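波纹护套

波纹护套，又叫伸缩护套、皱纹套、橡胶风琴套，车间里多半直接喊“皮老虎”（其实皮老虎本来指鼓风用的皮囊，叫混了）。一种带连续褶的软管状罩子，套在会伸缩、会弯、会摆的杆件或关节外面，挡灰、挡水、挡油、挡铁屑，同时把里面的润滑脂留住。多数用橡胶做，也有布的、硅胶的、热塑性弹性体的。颜色以黑居多，灰色次之。

目录
1 名称
2 结构
3 材料
4 制造
5 尺寸与选型
6 用途
7 安装和更换
8 常见损坏
9 参见
10 参考资料

名称

英文bellows boot，或只说boot、gaiter。中文译法一直不统一。汽车行业叫防尘套，机床行业叫防护罩（范围更大，连钢板伸缩罩也算进去），仪表和摄影那边叫皮腔。Pillia编的旧版零件目录里“波纹护套”和“波纹管”混着用，查的时候要两个词都搜。严格讲波纹管多半是承压件或者密封件，金属的居多，护套不承压。两者别混。

结构

基本三段：大端、褶段、小端。

大端接固定件，口部有翻边或者卡槽。褶段是主体，一圈一圈的峰和谷，峰谷之间的斜面叫侧壁，壁厚通常不均匀，峰顶稍厚，谷底也要加厚，侧壁最薄，弯曲主要靠它。小端收成一段光滑的圆筒，叫领口或者颈，用来上卡箍。领口不能有褶，有褶箍不严。

褶形有圆弧形、尖角形、梯形。圆弧的寿命长，压缩以后占地方。尖角的压得紧，谷底容易裂。锥形护套（一头大一头小）比直筒的多见，压缩时各圈可以部分套叠，总高度小。

螺旋褶也有，少。一圈裂了会顺着螺旋一路裂下去，所以要紧的部位不用。

材料

氯丁橡胶：最常见的通用料。耐候耐油都还可以，哪样都不算最好。
丁腈橡胶：耐油好，怕臭氧，放室外几年就龟裂。
三元乙丙：耐候、耐热水，不耐矿物油，接触油脂的地方不能用。选错这一条的特别多。
硅橡胶：温度范围宽，软，撕裂强度低，被铁屑划一下就完。
聚氨酯：耐磨，低温变硬。
热塑性弹性体：吹塑成型，便宜，汽车半轴上已经用得很多。

灰色护套并不代表某一种胶料，颜色是填料和色浆调出来的。黑色来自炭黑，炭黑兼有补强和抗紫外的作用，浅色配方得改用白炭黑之类，抗老化剂另加。浅灰沾了油污容易看出来，检修的人喜欢，管采购的不一定。

制造

模压：胶料放进带芯的模具，加热加压硫化，再从芯子上把护套撑下来。褶太深撑不下来，这是模压件褶深受限的主要原因。合模线会留一道细飞边，要修。
注射：产量大的时候用，模具贵。
吹塑：只用于热塑性材料，壁厚控制比较难，峰顶偏薄。
缝制：布料裁成圆环，内外圈交替缝合，中间夹支撑环。大直径、小批量，模具不划算的就缝。Erkier早年的机床护套全是缝的，针脚处会渗油，后来改粘接。
浸渍：芯模浸胶乳，一层层挂上去。薄壁小件。

Orlando Cuervo在《软质护罩设计笔记》里把模压件的脱模问题单独写了一章，认为褶深与内径之比才是决定成本的头一个数，壁厚倒在其次。有争议，不过引用的人不少。

尺寸与选型

要定的数：大端内径、小端内径、最大拉伸长度、最小压缩长度、摆角、温度、介质。

拉伸不要用满。褶完全拉直以后侧壁受拉，寿命掉得很快。压缩同理，各圈互相顶死会把谷底顶裂。Grekar的选型表里有一款大端内径90毫米、9个褶的直筒护套，表上给的是自由长度，不是最大行程，常有人看错。订货号677后面带字母的表示领口加长型。

摆动部位还要看外侧和内侧的差别：弯曲时外侧拉开，内侧挤拢，内侧的峰可能互相摩擦，时间长了磨穿。可以加大褶距，或者在褶间涂一点硅脂（丁基、氯丁可以，硅橡胶护套不行，会溶胀）。

密闭腔体伸缩时里面的空气要有去处。不开透气孔，护套会一吸一鼓，吸瘪的时候可能夹进运动件里。透气孔开在下方或者背水面，加滤片。水下和真空场合另算。

用途

汽车：半轴等速万向节、转向拉杆、减振器活塞杆、换挡杆。转向拉杆的护套破了，泥水进去，球头很快旷动，所以列入年检常看的项目。
机床：丝杠、导柱、液压缸活塞杆。
铁路：车辆之间的风挡是放大了的波纹套，习惯上归另一类。
乐器和摄影：手风琴风箱、大画幅相机皮腔，原理相近，前者要保气密，后者要遮光。
电气：操纵杆根部、脚踏开关、钮子开关的防水帽。
医疗与实验设备：手套箱的穿壁杆，要求能擦洗，褶不能太深，深了藏污。
关节与腕部：斜向伸下来的连杆，外面套一只灰色大褶套，褶段往下收成圆筒领口，领口以下露出银色的金属腕段，不再包。

安装和更换

先清理。旧脂刮干净，接合面上不能有毛刺。护套从小端方向穿入，口部可以抹肥皂水，不要抹矿物油。装到位以后让关节处在中间位置，再上箍，这样两个方向的余量差不多。

卡箍分几种：蜗杆式，可重复用，螺头突出来会刮碰；耳式，一次性，紧力均匀；扎带，临时用，长期会松。紧到箍边的橡胶微微鼓起为止，再紧就切进去了。

上好以后手动走一遍全行程，看有没有扭转。褶子纹路歪成斜的，说明套被拧着，松开小端重来。扭着用的护套寿命大打折扣。

不便拆卸轴端的场合用剖分式，侧面一道拉链或者粘缝，缝朝上，或者朝没有飞溅的一面。Eshun的剖分护套用胶粘，固化期间不能动作，具体时间看胶的说明书。

备件存放：避光，避开电机（臭氧），不要压扁，不要挂在钉子上。平放，自由长度。

常见损坏

谷底裂纹：疲劳，最多见。一开始是发白的细线，撑开才看得到。
峰顶磨穿：跟旁边的东西蹭的，先查走线和支架，不然换了新的照样磨。
领口割裂：箍太紧或者箍边有毛刺。
发粘膨大：介质不对，溶涨。
发硬龟裂：老化，臭氧，日晒。
吸瘪：透气孔堵了。

Ratree Duangkaew统计过19只退役护套的失效部位，谷底和领口合起来占了多数，样本小，仅作参考。修补一般不建议，补片处变硬，旁边接着裂。应急可以用自粘胶带缠领口，褶段缠不得。
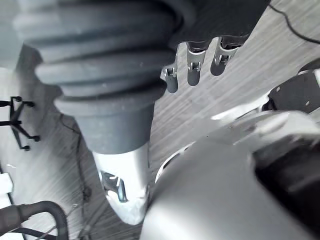
参见

波纹管
防尘圈
风箱
卡箍
等速万向节
钢板伸缩防护罩
橡胶硫化

参考资料

Orlando Cuervo，《软质护罩设计笔记》，第二版。
Ratree Duangkaew，“橡胶护套失效部位小记”，油印稿，9月号。
Grekar，护套选型表，直筒与锥型。
Pillia，零件目录（旧版），“波纹管”条与“波纹护套”条。

本条目最后修订于2022年4月15日。“螺旋褶”一节待补来源。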